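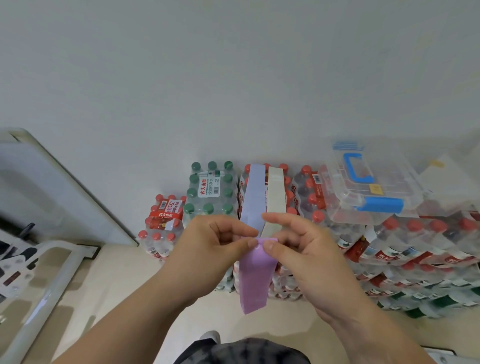

Drinking water store: coloured strips to be used at Pesbridge

Facilities Bulletin, 9 April 2022

Shared 22 times | 4 comments

Colleagues who draw bottled water from the ground-floor store at Pesbridge are asked to note a change in the way deliveries are marked and issued. The change applies to all departments, including those in the Owusu Building which collect their water by trolley, and to hirers of the meeting rooms where water forms part of the booking.

Until now, packs have been marked on arrival with a handwritten date on the shrink-wrap. The ink rubs off with handling, and on packs with a dark or heavily printed wrap it has been difficult to read in the first place. During the winter stock check several packs were found whose date could not be made out at all, and older water had in some cases remained at the back while newer deliveries were taken from the front. All of it was within the maker's date. The finding was nevertheless reported to the Facilities Office, which was asked to propose a simpler method.

From this month, deliveries will be identified by plain strips of coloured paper. Three pastel shades have been chosen from the stock already held in the stationery cupboard: lavender, pale blue and cream. Each shade stands for one delivery. Cream denotes the oldest water in the store and is to be used first. Pale blue follows, and lavender is placed with the most recent arrivals. When the last of the cream water has been issued, the cream strips are collected and kept for the next delivery, and pale blue becomes the shade to be drawn from. A card inside the door will state which colour is current. Colleagues should consult the card and should not rely on memory, as the order will move on with every delivery.

The strips carry no writing. Several departments suggested that the date of delivery be printed on them, and the suggestion was considered with some care. It was decided that a strip which can be used again for any delivery is of more value than one which must be thrown away, and that the dates are better kept in the stock book, where they can be read together. The stock book hangs on its usual hook and will continue to be completed in ink.

Placing the strips

A strip should be placed upright against each stack, with its top edge level with the uppermost row of caps, so that it can be seen from the doorway. It should be fixed to the wrap with a small piece of paper tape. Staples and pins must not be used on any account. Where packs have been laid on their sides to form a low row, one strip at either end of the row is sufficient.

Please do not cover the maker's label or the barcode when fixing a strip. Both are needed when a delivery is checked against the supplier's note, and a barcode that has been taped over has to be uncovered again by hand.

Stacks containing water from two deliveries should be avoided. If there is no alternative, the older packs go on top and both strips are shown side by side, with a small gap between them.

Cap colours

It has come to the attention of the Facilities Office that some colleagues have taken the colour of the bottle caps as a guide to age. This is a misunderstanding. Red and green caps indicate different products from the maker and have no bearing on when a pack was received. Departments with a preference for one or the other should enter it on the request form, and it will be met where stock allows. Those who find the labels unfamiliar may ask at the Facilities desk, where a short sheet in English and Chinese is available.

Use of the space

Water is to be kept along the foot of the wall and nowhere else in the room. The practice of leaving single packs behind the door, which was common last year, should now cease. Tall stacks are to stand against the wall itself, and no stack should be raised above the height at which the top pack can be lifted down with both hands while standing on the floor. The step stool has been withdrawn from this room.

Clear plastic storage boxes with lids may be rested on the lower rows of packs, provided that they are light and that the lid is closed. They are intended for cups, napkins and similar small items. Heavy goods, cleaning materials and anything containing liquid are to be kept in the Cluvasell cabinet across the corridor. Boxes found without a department's name on the underside will be taken to the Facilities desk and held there until July.

Opened packs cause particular inconvenience. When a wrap has been torn and only part of the contents is required, the remaining bottles should be carried to the collection shelf in the corridor. The torn wrap goes into the soft plastics bag. Loose bottles left among full packs roll into the gangway, and two near-accidents of this kind were entered in the book during the last quarter.

Quantities and requests

The store is planned to hold 200 packs when full, and about 4,000 bottles were issued from it over the past year. Demand rises noticeably in the examination season and during the summer courses, and departments expecting large groups are encouraged to submit their requests early. The Trilamix request form has been amended to include a box for the strip colour, which is completed by the person issuing the water. Requesting departments should leave this box blank.

Collections of up to 4 packs may be made without notice while the desk is open. Anything larger requires a form, and a trolley will be reserved at the same time. Trolleys are to be returned to the bay on the same day, empty, with the brake applied.

Responsibility for the strips

Spare strips are kept in an envelope beside the stock book. They have been cut by hand from ordinary coloured paper, and slight differences in length or a bottom edge that is not quite square are of no importance. Strips that have become creased or damp should be put in paper recycling and replaced from the envelope. If the envelope is running low in any one shade, a note in the stock book is all that is needed.

Other shades must not be introduced, however close they may seem. A pale pink strip was put forward during the preparation of this notice and was not adopted, as it could not be told apart from the lavender with confidence under the evening lighting. Colleagues who find the three chosen shades difficult to distinguish are invited to inform the Facilities desk in confidence. A version with one, two or three punched holes is ready and can be brought into use at short notice.

The arrangement will be reviewed in July, after the summer stock check. Comments may be left in the stock book or handed in at the Facilities desk during opening hours.

4 comments | Share this item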